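Kennedy Library to Extend Opening Hours and Add Shared Study Tables 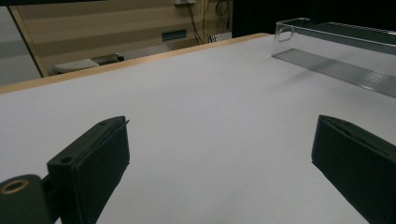 A white table with a light wooden edge strip.

KENNEDY, 1 June 2023 – The Stellell Library Service has announced longer opening hours at its Kennedy branch, along with a new program of evening study sessions and changes to the way residents book shared tables and meeting rooms.

Under the new arrangements, the Kennedy branch will stay open until 9 p.m. on four evenings each week. The branch currently closes at 5:30 p.m. The children's area will keep its existing hours, and the returns chute beside the car park will remain open at all times.

The decision follows a survey of library members carried out in May. The Service received 667 completed responses, both on paper and through its website. Evening access was the change most often requested, followed by more places to sit and work and a simpler way to reserve a meeting room.

"Many of our members work during the day or care for family, and they have told us plainly that a library which closes before dinner is of limited use to them," said Humaira Yousafzai, Director of the Stellell Library Service. "The new hours respond to that, and we are grateful to everyone who took the time to fill in the survey."

Evening study sessions

The study program will run for 21 weeks in its first stage. Sessions are open to secondary students, apprentices, university students and adults returning to study. A librarian will be on duty at each session to help with research, referencing and the use of online databases. Tutors will attend on selected evenings to assist with mathematics and English.

Sessions are free of charge. Students under 16 must have a parent or guardian complete a registration form before their first visit. Forms are available at the front desk in English, Ukrainian, Urdu and Vietnamese, and staff can arrange for an interpreter on request.

Food may not be eaten at the study tables. Drinks in sealed containers are permitted.

Bookings

Residents will be able to reserve a place at a shared table, or one of the branch's meeting rooms, through the Service's online catalogue. The booking system has been supplied by Vonen and will replace the paper diary now held at the front desk. Bookings already entered in the diary will be honoured and do not need to be made again.

A place at a table may be reserved for up to three hours. Meeting rooms may be reserved for up to two hours by community groups and for one hour by individuals. A number of places will be kept free for visitors who have not booked. Reservations not taken up within 20 minutes will be released.

Members who prefer not to book online may telephone the branch or speak to staff in person.

Collection and building works

The Service will also add 4000 items to the Kennedy collection over the coming financial year. Priority will be given to large-print fiction, trade and technical manuals, graphic novels and titles in community languages. Members may suggest titles for purchase using the card at the front desk or the form in the online catalogue.

Minor works will be carried out by Zovus before the new hours begin. These include replacement lighting along the path to the car park, additional power outlets in the reading room and repairs to the ramp at the side entrance. The side entrance will be closed for six days while the ramp is repaired. Visitors using wheelchairs or prams should use the main doors during this period.

"We have planned the work so that the branch can remain open throughout," said Ihor Didenko, Manager of Branch Operations. "There will be some noise in the mornings, and anyone who needs a quiet place to read may wish to visit in the afternoon."

Parking beside the library will remain free after 6 p.m. The Service is in discussion with the local bus operator about the timing of the last evening departure from the stop outside the branch, and will advise members of any change.

The starting date for the extended hours will be confirmed once the lighting work has been completed and inspected. Notices will be placed at the branch and sent by email to all current members.

About the Stellell Library Service

The Stellell Library Service provides free public library services to residents of Kennedy and the surrounding district. Membership is open to anyone who lives, works or studies in the area.

Media enquiries: Communications Office, Stellell Library Service, Kennedy branch

ENDS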